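**From the dome: a star that won't make up its mind**

Wed 26 February

Those of you who stayed past supper at the last members' night will remember Kyrylo Horobets promising us a variable star "with some personality." He has since delivered one, along with 12 pages of notes, and I've been asked to boil them down for people with jobs.

The star is a long-period variable on our Sadilura list, a red giant that swells and shrinks like a bullfrog and changes brightness as it goes. The old charts give it a period of 820 days. Kyrylo has been following it with the Koller refractor whenever the cloud allowed, and he now has 1344 brightness estimates to argue with. 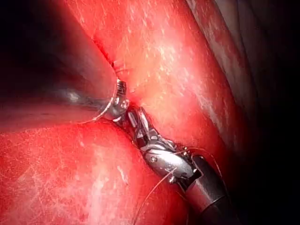
His trouble is that the last minimum came early. A red giant's outer layers are held on so loosely that a bit of wobble from one cycle to the next is normal, and a single early dip proves very little. Kyrylo knows this. He has told me so several times, usually just before explaining why this one is different.

What has him going is the colour. Dust in the cooler outer layers can dim and redden a star without the pulsation changing at all, so he'd like measurements through two filters on the same night. The Plemine group has offered us 5 nights in September on their larger instrument, which is generous of them, considering what we did to their eyepiece tray.

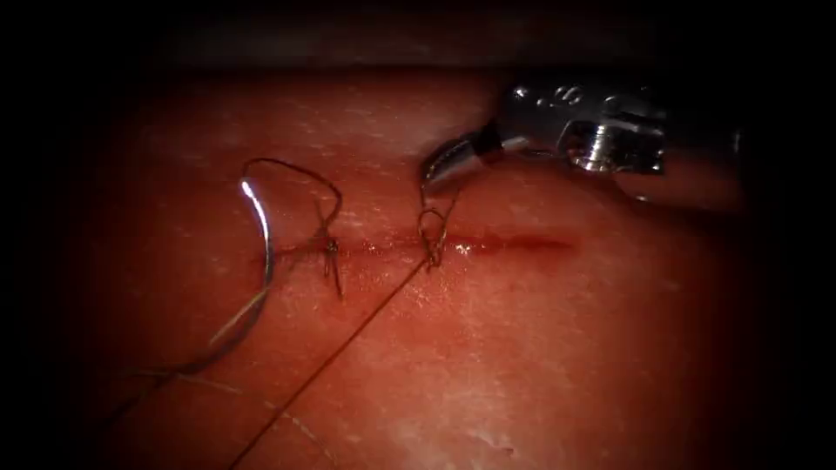 Until then, we carry on from the hill. If you can tell a comparison star from a street light, we want your estimates. Please record the time in UT, and please don't look at the previous person's figure first. Forms are in the Tikel cabinet, second drawer, under the red torches that need batteries.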